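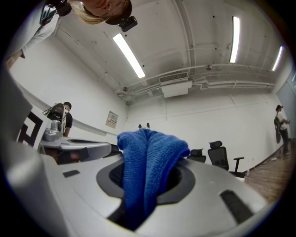 Blue microfiber cloth, bunched.

From: Nadja Kuster
To: Himstead Fountain Pen list
Date: Feb 22, 2021
Subject: Re: Cleaning out dried ink, and the Sabbagh nib question

Leonie Ammann wrote:

> I bought a Skellov piston filler at an estate sale and it was put away
> with ink in it, I would guess for years. The piston moves maybe a
> quarter of the way and stops. I have soaked the nib end overnight twice
> and the water still comes out dark blue. Two questions. Is it safe to
> force the piston? And has anyone used the Sabbagh polishing paper on a
> steel nib? Mine is scratchy on the upstroke only.

Leonie,

Do not force it. The piston rod on the older Skellovs is thin and I have broken one. A replacement cost me 40 dollars and I waited from September until after New Year's for it to show up.

What I do is this. Stand the pen nib down in a glass with an inch or so of cool water and one drop of dish soap. Change the water every morning. Two nights is not long for a pen that sat for years. My last one took nine days. Don't use hot water, it can warp the feed and on some of the red ones it clouds the barrel. No alcohol either.

Once a day try the knob with two fingers only. If it moves a little farther than the day before, leave it there and keep soaking. When it goes the full length, flush with plain water until it runs clear, then put a very small amount of silicone grease behind the seal. A toothpick tip is plenty. Then rest it nib down on a folded cloth overnight to draw the rest of the water out. I use microfiber for this and for wiping down the barrel. Paper towel leaves fibers in the slit, and then you will be back here asking why it writes fuzzy.

On the nib: scratchy in one direction is nearly always the tines being out of line, and paper won't fix that. Look at it straight on with a loupe. If one side sits higher, press it down gently with a fingernail, hold for a few seconds, and check again. Do that before you touch any abrasive.

If it still catches after that, the Sabbagh paper is all right. I have used the 4,000 grit on steel. Figure eights, no more than ten, then ink it and write a full line before doing any more. I would stay away from the 400 that comes in the same pack. It's far too coarse for a nib.

Which ink are you planning to use? I had trouble with Gellono black in mine, it dries out in the feed if I skip a weekend. The blue has been fine.

I still have the parts sheet for the 64 if that is the model you have. The number is stamped on the cap band, under the clip. Let me know and I'll scan it.

Nadja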